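Ticket: Shape sorter, red cylinder binds in round hole
Product: Plalen sorting board, green
Reported by: Lennox nursery, toddler room
Handled by: Clastex toy repair desk
Status: Closed, parts adjusted

Problem as reported

The red cylinder no longer drops through the round hole. It goes in part of the way and stops, and the children then hit it with whatever is nearest. Staff have been pulling it back out by hand. The remaining shapes go through as before. The set is in its second year and is washed at the end of each morning session.

First reply, 09:15

Please confirm how the board is washed and where it is dried. Please also check whether the cylinder binds from both ends or from one end only. Do not sand anything yet.

Customer reply, 11:40

Board and shapes are washed by hand in warm water with washing-up liquid. Until August they were dried on a rack. Since then the board has been stood on the shelf over the radiator. The cylinder binds from both ends. Turning it a quarter turn makes no difference. It was also tried by a second member of staff, same result.

Action 1

Customer asked to send in the board with the full set of shapes. Received in a padded bag, no transit damage. Old stickers removed from the underside. Board left flat at room temperature overnight before any checks, as it may have come straight off the radiator shelf.
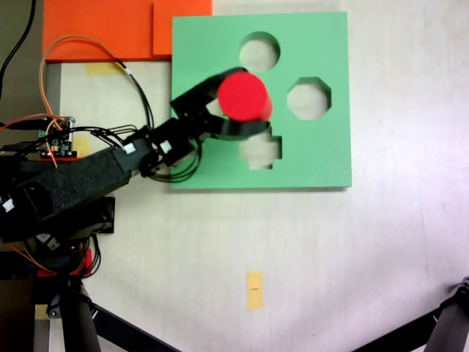
Paint build-up was the first suspect, as the Lennox set had been touched up with Pavine toy enamel at some point and the customer could not say how many coats had gone on. The cylinder has a bright red top face and the side is slightly darker, so a thick edge is easy to miss by eye. A fingernail run round the rim caught on a ridge at one end. The same ridge was found at the other end, fainter. The green board showed no ridge at the mouth of the round hole, and the cross and octagonal holes were left alone, there being no complaint about either.

Action 2

Ridge taken off both ends of the cylinder with 230 paper, then 400 to finish. Dust wiped off with a damp cloth. Cylinder tried in the round hole: went further than before, but still needed a push. Fault reduced, not cleared.

Action 3

Board checked for warp with a 300 mm steel rule laid across the top face, both directions and both diagonals. Slight bow found along one diagonal. Board placed flat under weight for 2 days, turned over at the halfway point. Rechecked with the rule and no light visible under the edge.

Cylinder tried again from both ends. Drops through under its own weight. Remaining shapes tried in their own holes, all pass.

Cause

Two faults together – enamel ridge on the cylinder and a bow in the board from drying over heat. Either one alone might have gone unnoticed.

Advice sent to customer

Dry the board flat, away from the radiator. Wipe the shapes and do not leave them to soak. If the paint needs touching up, use one thin coat and keep the brush off the rims. Bare spots on the rim of the cylinder are left from the sanding and can stay bare.

Customer reply, 14:20

Board back in use. Cylinder fine this morning. Is the cross meant to be a tighter fit than the octagon?

Clastex reply, 15:05

Yes, the cross is a closer fit on this board. No adjustment needed unless it starts to stick. Ticket closed – reply to this message to reopen.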